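Filed under: Opinion / Home & Small Shop Robots

I've had the Nuvia packing kit from Cellstead on my workbench for 15 weeks now, and I think I'm finally grumpy enough and fond enough of it to write this. If you only want the verdict: I'd keep the hands and send back the subscription.

Some background for anyone who hasn't been following my posts. I sell small-batch soap, and in a good year the boxing is what eats my evenings. I'd priced up proper packing equipment and laughed out loud at my kitchen table. Then the Nuvia came along, an arm you clamp down yourself, with soft-ish fingers and a camera down by the wrist, and a sales page that promised it could handle "everyday packaging." Everyday packaging! That's me! I was sold before I'd scrolled to the bottom.

The part everybody asks about is whether it crushes things, so let's start there. My boxes are light and they dent if you look at them funny. I've dented plenty with my own thumbs. The old two-jaw gripper I borrowed from a neighbor's Dekker setup treated every box like it owed it money, and I gave up on that after one miserable weekend. The Nuvia fingers are a different animal. They have an open structure, so they give a little when they close, and there's a dark strip along the edge. You set the grip in the app with a slider, and I've got mine so low that I worried it would drop everything.
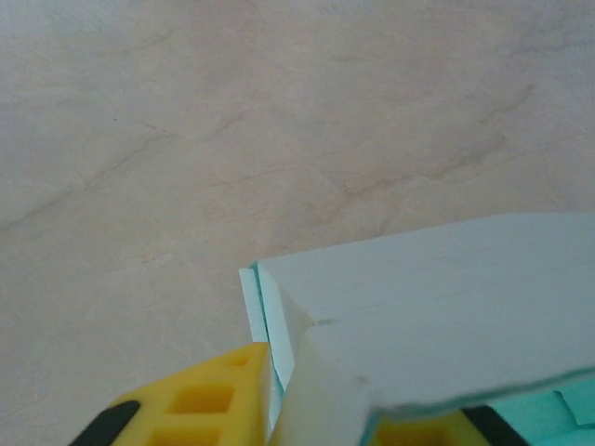 Wrist camera view, mint box between the two fingers.

I get a view like that for any pick I want to look at, and I love it more than I expected to. You learn so much from where the fingers land. If one of them catches a flap when you wanted it on a nice solid side, well, there's your problem, and you can go shift the starting position and try again. Before this I was crouching next to the bench with my cheek practically on the surface, trying to see under the box. My knees are grateful.

Now the grumbling. The view comes free for the first 2 months and after that it's part of something called Nuvia Plus. I think that's a rotten way to sell a robot. The camera is bolted to the thing! I paid for the camera! Charging me for fancy reports, sure, go ahead. Charging me to see what my own machine is holding feels like buying a car and renting the windshield.

I wrote to Cellstead about it and got a polite note saying the fee pays for storing the pictures. Fine, then let me store them. I have an old laptop doing nothing. The Katberg people sell a cheaper kit with clumsier fingers (I tried one at a trade show, and it was a bit like shaking hands with a stapler), but their camera feed goes straight to your computer and they never ask for another penny. I'd take the Nuvia's fingers and the Katberg's attitude if anybody would sell me that.

As for speed, it's slow. I'm faster by hand for the first half hour, easily. After that I start making tea and looking out of the window, and the arm doesn't. My last big order was 747 boxes, and I was able to label and tape while it did the moving. I still had to rescue a few. On the next one, which is 1,000 and due in December, I plan to run it in the evenings while I'm in the room with a book – I'm not ready to leave it alone in there, whatever the brochure says.

Would I tell you to buy one? If your boxes are flimsy and your hands are tired, yes, I think so, with the monthly fee added to the price in your head from the start. If you pack anything sturdy, save your money and get something plainer. And if you do buy one, please write to Cellstead and complain about the camera. I've written twice and I'd like some company.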